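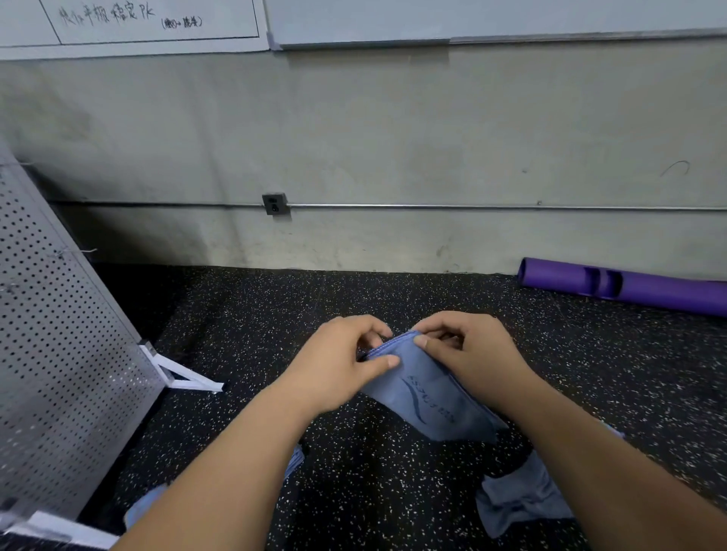 Eimear Madigan wrote to tell us she had put off buying a shoulder pulley for the whole winter, thinking it would be one more thing hanging off a door, and that she now uses hers while the kettle boils. She also said the old one she had borrowed squeaked so loudly that the dog left the room, and could we please promise her this one wouldn't. We can't promise for every door in the world, but the wheel on the Flendby runs in a sealed housing, and we haven't had a squeaky one come back to us yet.

Bremoson Flendby Over-Door Shoulder Pulley
Item no. 289
$33.00
In stock, ships from our Dunne warehouse

If you've been told you have a frozen shoulder, or you're on the slow road back after a rotator cuff repair, you have probably already met a pulley in a therapy room. The idea hasn't changed in a very long time. A rope runs over a wheel above your head, you hold one end in each hand, and the good arm does the pulling so that the sore arm can go up without having to work for it. Therapists call this assisted motion. Most of our customers call it "doing my ropes," and we've rather picked up the habit in the office too.

The Flendby came out of our wanting a pulley that people would be happy to leave up. We had sold other makes for years and kept hearing the same complaints - the handles were hard plastic and pinched, the rope was either too long or too short with no way to change it, and the bit that goes over the door left a dent in the paint. So we worked on those, a little at a time, and this is where we ended up.

The handles are foam over a wide core, thick enough that you don't have to grip tightly. If your hand is weak or your wrist is stiff you can slide the whole hand through the webbing loop behind the handle and let the loop carry it. The rope is a soft braid and adjusts with a cord lock on the sore-arm side, so you can shorten it for use in a chair and lengthen it again for standing. The door anchor is a flat strap with a padded stop. It goes over the top or through the hinge side, and the door is then closed on it.

Using it for the first time

Please talk to your surgeon or physical therapist before you start, especially after an operation. Some repairs need a stretch of complete rest first, and only the person who did the repair can tell you when that is over. We get a good many calls asking us, and we always give the same answer, which I know is a disappointing one!

Once you have the go-ahead, put a sturdy chair with its back to the closed door, with the pulley above and slightly behind your head. Sit well back. Take a handle in each hand with your thumbs up and let the sore arm go as heavy as you can. Then draw the good arm down slowly until you feel a stretch on the other side, wait there for 5 seconds, and let it come back just as slowly. Ten of those is plenty for a first try, and fewer is fine.

A stretch is all right and so is some achiness afterward. Sharp pain isn't, and neither is tingling that runs down into the hand. Stop if you get either one and ring your therapist. Watch the shoulder itself in a mirror if you can, as it likes to hike up toward the ear when it is stiff, and a hiked shoulder gives you a lovely high hand and very little true movement at the joint.

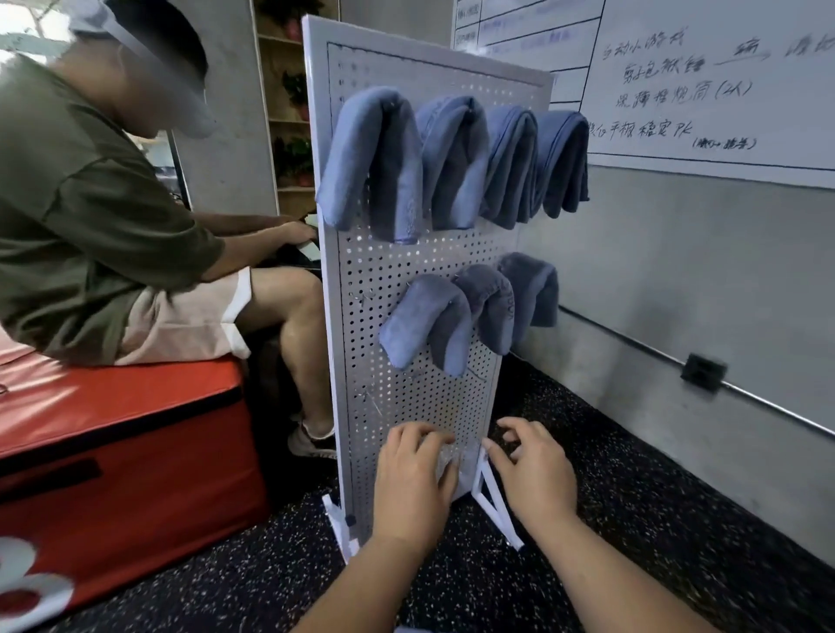

Mine was fitted on the bathroom door and it kept slipping until I turned it around, a reader commented under our July newsletter, and I wish the sheet in the box had said which way the pad goes. That was a fair point and we have changed the sheet. The pad goes on the far side of the door, away from you, and the door must close toward the strap so that your pull holds it shut. If your only handy door opens toward where you sit, use a latch you trust, lock it if it locks, and hang something on the other handle so that your family knows you're in the middle of things.

Very hollow doors, glass doors and sliding doors aren't suitable. Nor is a door with a gap at the top so generous that the pad can be tugged through it.

Flendby or Trolby?

We're asked this one nearly every day. The Trolby is our ceiling-mount pulley and it is meant for clinics, or for the kind of household that doesn't mind a screw in a joist. It has a heavier wheel and a longer rope, and it lets you turn to face any direction, handy for working out to the side. For most people at home it is more than they need. The Flendby comes down in a moment, rolls up small and goes in a suitcase - we know of several that have been on cruises.

If you're buying for a parent who is unsteady on their feet, please choose the Flendby and keep it for seated use.

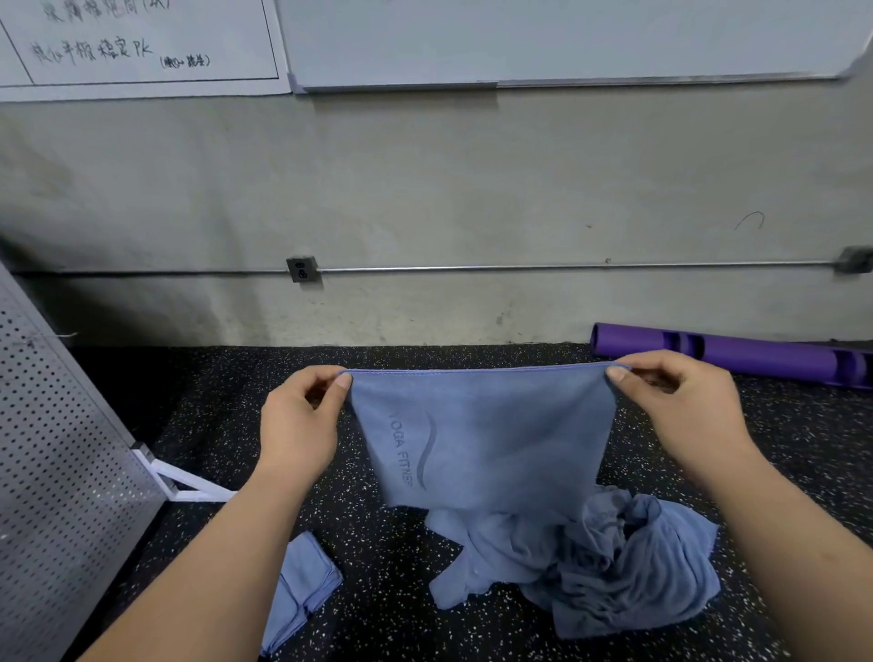 Looking after it

Wipe the handles with a damp cloth and mild soap and let them dry before you hang the pulley up again. The rope can be washed by hand, in a basin, with the handles off. Don't use bleach or furniture polish on any of it, and please no oil on the wheel. It doesn't need any and it will find its way onto the rope and then onto your door.

Look along the rope every so often, mainly where it passes over the wheel. If it has gone furry there, order the spare rope kit, which comes with a fresh cord lock. Replacement handles are sold in pairs.

What comes in the box

Pulley wheel in housing with door strap
Adjustable braided rope
Two foam handles with hand loops
Drawstring bag
Fitting and exercise sheet, large print

Shipping and returns

Orders leave Dunne the next working day. You have 33 days to change your mind, and you don't have to tell us why, though it does help us if you do. For reasons of hygiene we ask that the handles come back in the bag they arrived in. Buy 10 or more for a clinic and we'll take off the shipping and put in a spare rope kit with our thanks; just mention it in the notes when you check out.

The price shown has applied since 13 April 2019. If you have an older catalog with a different figure in it, give us a call and we'll sort it out with you.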